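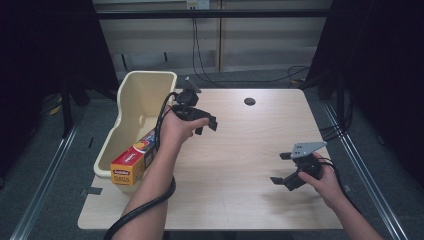 Sutgate Repair Loans: progress report to the Engebretsen Fund
November 25, 2020
Prepared by Gwawr Morris

Take-up looks healthy on paper. We sent letters to 1000 households and had 467 replies, which Derkberg calls a strong response. I am less sure. Many of those replies only asked whether the loan was really a grant, and we have no way yet of telling curiosity from need.

Lending so far stands at 17 loans, mostly for roofs and boilers. Repayments are on time, but the oldest loan dates from February and I would not read much into that. 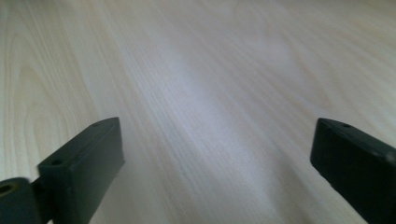
The Grolar software is my main worry. We were promised one record per household. It currently holds 609, and Estíbaliz Quintana has found the same addresses entered twice under different spellings. She is correcting them by hand — slow work that was not in the budget. Until she finishes, please treat any figure drawn from it with care.

Derkberg would like to widen the scheme to private tenants next year. I can't support that on what we have. Landlords' consent has not been tested, and the legal advice we were given runs to half a page.

Spending is within the agreed limit, apart from postage.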